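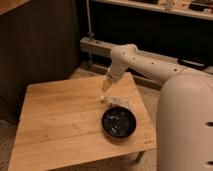
The bamboo table, with the black bowl and two small cream-colored things beside it

Print this post | E-mail this post

A small table and one black bowl

I wanted to write about this table already in June, but then I was busy with the balcony and I forgot. It is a square table with a bamboo top, and I bought it at Jesell, the secondhand store on the road to Manmont. I paid 56 for it. The seller asked for more in the beginning, but there was a stain on one corner and I pointed to it very politely.

The stain is gone now. I rubbed it with fine sandpaper, always in the direction of the grain, and after this I put oil on the whole top. I gave it three thin coats and I waited one night between them. My first idea was to make one thick coat and be finished, but the man at the paint counter shook his head so strongly that I changed my mind. The smell stayed in the room for longer than I would like, and I slept with the window open.

What I like most is the color. Bamboo is lighter than I expected from furniture, almost like honey, and you can see the strips where they are joined together. In the evening, when I keep the light low, the top becomes warmer and a little darker. My older furniture is all heavy and brown, so I was afraid that the two would not agree. After some weeks I stopped noticing the difference, and now I would not exchange it.

The bowl is from Damgaard. It is black, round and shallow, and it shines inside, so that every lamp makes stripes in it. I had the plan to use it for salad, but it is too flat for this and the leaves jump out when you mix. For small things it is very good. In my family we always had a plate near the door for buttons, coins and keys, and I think I wanted to have the same thing again without knowing it.

I have only one rule for the table: in the evening everything goes into the bowl or goes away. What is lying next to the bowl does not count as put away, even if it is very near. I am strict about this with myself, because I know how it was with the last table. That one disappeared under letters and I ate standing up for most of a winter.
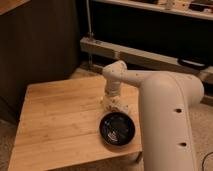 How I clean the top

I use a cloth which is only a little damp, and after it a dry one. I go along the seams, not across, so the crumbs come out and do not go deeper. Once I tried the Clorau wood soap, which many people recommend, but on my table it left a gray film and I had to wipe it again two times. Maybe I took too much of it. The bottle does not say clearly how much is enough.

The bowl I wash by hand with warm water. If I let it dry by itself, it gets white spots, and on black you see each of them. So I dry it immediately, also the underside, and then it goes back on the table.

Next I would like to oil the front edge one more time. I still have half a can left.

792 shares | 139 comments

Print this post | E-mail this post

Recent posts
- The balcony, second attempt
- What I found at Jesell and did not buy
- By bus to Manmont with a floor lamp
- Old cabinets and their doors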